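Handling bare motor driver boards with a gripper: working rules for the bench cell

These rules apply to any job at Bretgate in which a robot picks, turns, places or sorts a populated circuit board that has no housing. They cover the gripper, the camera at the wrist, the surface the board lies on, and the records kept. They do not cover soldering, powered test or packing. Guarding and speed limits for people near the arm are in the cell's own risk assessment and take priority over anything written on this page.

Before you start

Read the drawing for the board revision you are about to run. You need three things from it: the outline, the height of the tallest part, and the keep-out areas. If the drawing does not show keep-out areas, mark them up yourself and have the mark-up signed off before the first pick.

Check that the board is unpowered and that its capacitors have been discharged by the method on the test sheet. The arm must never be used to move a board with a lead still attached.

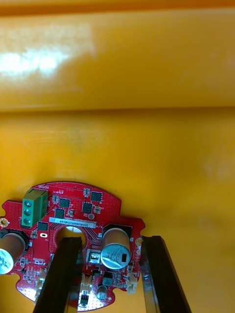
By the Qaisi process notes desk
Published 2019-10-31
Filed under: Robot cells, Board handling

1. Choose the grip points

Grip on the bare edge of the board wherever the outline allows it. A round driver board with notched edges gives very little straight edge, so the fingers must be lined up with two opposite points that can take the load without slipping into a notch. Mark these points on the drawing and teach them by name.

Do not grip on any of the following:
- electrolytic capacitors, even when they are the tallest and easiest parts to reach
- screw terminal blocks
- pin headers and small connectors
- inductors

A capacitor held by its sleeve passes the full weight of the board through two leads and two solder joints. The damage may not show until the board has been in service for some time.

A large centre hole may be used for an inside grip only if the drawing shows a clear ring of board with no traces at the rim. Where traces curve close round the hole, treat the rim as a keep-out area.

2. Set the approach

Open the fingers wider than the board at the grip points before coming down. Approach straight down to the clearance height, stop, then go on at slow speed. Clearance height is the top of the tallest part plus 10 mm. On boards with upright capacitors this figure is set by the capacitors, and it must be entered again if a supplier change brings in a taller can.

If a finger has to pass over the board to reach its grip point, it must do so above clearance height. Sideways moves below that height are not allowed, including small corrections made by hand on the pendant.

Set the closing force at 8 N for the first trial. Raise it only if the board slips, and write down the value used. The upper limit for bare boards in this cell is 50 N, whatever the gripper is able to deliver.

3. Check the surface

Glossy coloured surfaces give good contrast with the board, but they also throw back the cell lights. A bright streak near the board edge can be taken for part of the outline by the edge finder. Move the light or the board until the glare is clear of the search window. Do not widen the tolerance to get round it.

Wipe off smudges before calibration. Surfaces used for live product must be of a static-safe type and bonded to earth. A surface chosen only for its colour is acceptable for scrap boards during teaching and for nothing else.

4. Read the label before lifting

Take the barcode reading while the board is at rest and the fingers are open. The label must be fully in view, with neither finger over it. A slightly tilted label is acceptable if the reader returns the full string. Printed words on the board may be upside down to the camera; use the drawing to fix the orientation, and leave the direction of the print out of it.

Store the string with the recipe number in the Zakura log. If the reading fails, put the board in the hold tray. Typing in a partial string is a recording fault.

5. Trial and release

Run 200 picks on scrap boards of the same revision. Inspect both faces under magnification at the end of the run and look for marks on the solder mask, lifted labels and leaning capacitors. Any such mark fails the trial. Correct the cause and start the full run again.

Finger pads are changed at release and again each June. A recipe moved over from the Jivov line counts as a new recipe and needs its own trial, since the fingers there are of a different length.

Related pages: Static control in robot cells; Wrist camera calibration; Hold tray procedure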